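Shop Floor > Robot Cells > Checklists > Hand-Guided and Remote Teaching

Pre-Session Inspection: Bag Pick Station, Olivares Cell

Inspector: Marwan Sabbagh
Date: 7 June 2021
Form 349, replaces the December version

Go through this before anyone takes the remote handles or moves the arm by hand. Mark OK, FIX or N/A. A FIX in section 1 stops the session.

1. Arm and power
Emergency stop within reach of the operator — OK
Drive current limit set to 50 percent for teaching — OK
Arm holds position when handles are released — OK
Bolts on wrist and link, checked with a wrench — OK
Comment: Kuston wrench set went back in the wrong drawer again. Please return it to the cell.

2. Cables
Braided cable clear of the gripper through full travel — FIX
Wire bundle tied along the arm — OK
Comment: The slack in the gray cable hangs into the bag when the arm is low. Shorten the loop and test again at slow speed. Do not tape it to the link.

3. Bag and contents
Bag taped to the table at the rim — OK
Rim folded out — OK
No sharp or heavy items in the bag — OK
Table wiped down before start — FIX
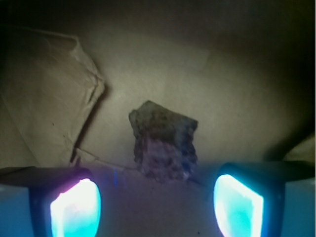
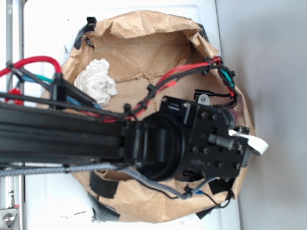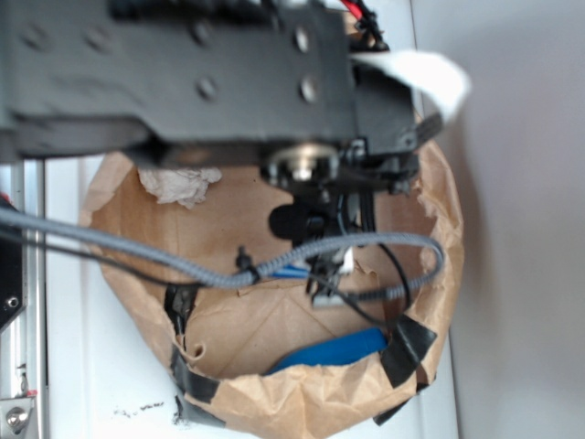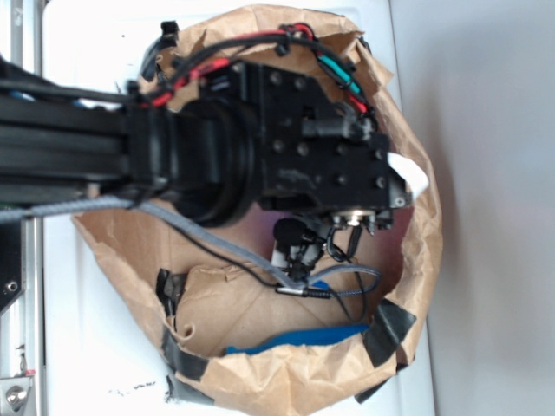

4. Operator
Briefed on the stop and on who calls it — OK
Handle motion matches arm motion on all 6 axes — OK
Sleeves rolled, badge cord off — OK
Second person present for hand-guided work — OK
Comment: New operators tend to drop straight down and close too soon. Have them pause over the bag, then go in slowly. If the gripper pushes on the bottom, back off the same way you came in — do not drag sideways.

5. Recording
Drulex logger running, disk space checked — OK
All camera views live — OK
Bad attempts marked at the time, not later — OK
Stop at 200 attempts and inspect again — N/A, short session

Result: Held until both FIX items are closed. Initial next to each one.

Filed under: Checklists, Teleoperation, Cell Safety

Comments (3)

benchtop_lee
We use the Brerkex sheet and it has no line for cable slack. Adding one.

R. Dunmore
Does section 4 apply if the operator is in another room?

M. Sabbagh
Yes, all of it. Someone still has to stand at the cell with the stop.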